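The Tokora travel money card, four months on

Posted Sunday, February 1, 2026

I have a drawer of cards that were going to change my life. One promised airport lounges and delivered a voucher for a sandwich. Another gave me points, which I saved up for three years and swapped for a toaster. So when I ordered the Tokora prepaid card in October, ahead of a fortnight's driving through places that don't use the pound, my hopes were set at a sensible height, somewhere near the skirting board.

The idea is simple enough. You load pounds on to the card, swap them for other currencies in the app whenever you fancy, and spend them abroad without your own bank taking its little bite each time. It isn't a credit card, so there's no borrowing and no interest, and you can only lose what you've put on it. My old Morent account charges for spending overseas, then charges again for taking out cash, then writes to ask if I'm happy with the service.

Signing up took one evening, most of which I spent trying to hold my passport still. The app wanted a photo of it with no glare. I own one lamp and apparently it's all glare. On the sixth go it accepted a picture that looked to me the same as the first five, and the card turned up four working days later in an envelope so plain I nearly recycled it.

Loading money is quick if you do it from a current account. The smallest top-up is £10 and the most you can keep on the card is £5,000, a limit that has troubled me less than it might trouble others. I put on £1000 to begin with and changed most of it straight away, then watched the rate get better every day for a week. I don't hold that against Tokora. It happens to me with petrol as well.

On the road the card did its job. Supermarkets, filling stations, a car park machine that had refused everything else I own, a bakery where the terminal was older than the staff. Each time my phone buzzed before I'd put the card back in my wallet, telling me what I'd spent and what was left. I liked this for three days. After that I began to find it judgemental, particularly at lunchtime, and turned it off.

The hire car was where things went wrong. The desk wanted to hold a deposit of £235 and wouldn't take a prepaid card for it at any price. To be fair to Tokora, it does say so on the website, under a heading called Useful Things To Know, which I read for the first time while standing at the desk. I paid with my Morent credit card and got a fee for my trouble. If you're hiring a car, take a proper credit card too.

Petrol pumps you pay at without going inside are another nuisance. They set aside a lump of money before you've filled up, and the unused part comes back when it feels like it. Mine took nine days to return. I'd driven across two countries by then, and the money had stayed behind at the pump.

Now for the fees, which are in the app if you're patient. Spending in a currency you already hold costs nothing. If you haven't got enough of it, the card dips into your pounds and adds 1.5%. Your first two cash withdrawals each month are free and after that it's £1.75 a go. There's also a charge of £2 a month if you don't use the card for a year, so the drawer is no longer a safe place to retire it. Over the whole trip I paid Tokora £5.25, all of it my own fault. Using my Morent debit card for the same shopping would have cost £31 by my sums, which I did on the back of a ferry ticket.

I also tried the Etum card for a weekend by way of comparison. Etum gives a slightly better rate from Monday to Friday and a noticeably worse one on Saturdays and Sundays, when I tend to be on holiday. Its app is prettier. It has a little aeroplane that flies across the screen while you wait, and you do get to see a lot of the aeroplane.

Customer service at Tokora is by chat first and telephone second. I asked about the petrol money and was told I was number 77 in the queue. The person who eventually appeared was kind and knew what I was on about, and gave me the right answer, namely that I should wait. The phone line was quicker, but it shuts at six, and so by evening you're back with the queue.

Getting money off again is free, but only in pounds, and you lose a bit on changing it back. I came home with 93 euros on mine and have left them there. They'll do for the next trip, or for the monthly charge to nibble at if there isn't one.

Would I recommend it? For ordinary spending on an ordinary holiday, yes, and I'd pick it over the Etum unless you only travel on weekdays. For deposits, no. Four stars, with the fifth held as a deposit and due back in nine days.
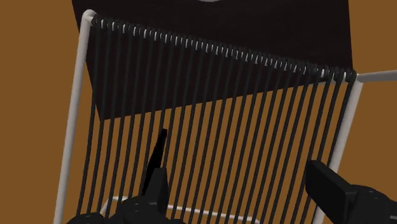
I've kept the card in my wallet, in the slot where the lounge one used to be, and I've turned the notifications back on. Next month I'm trying the Fankhauser one, which comes with a metal card and a joining fee to match.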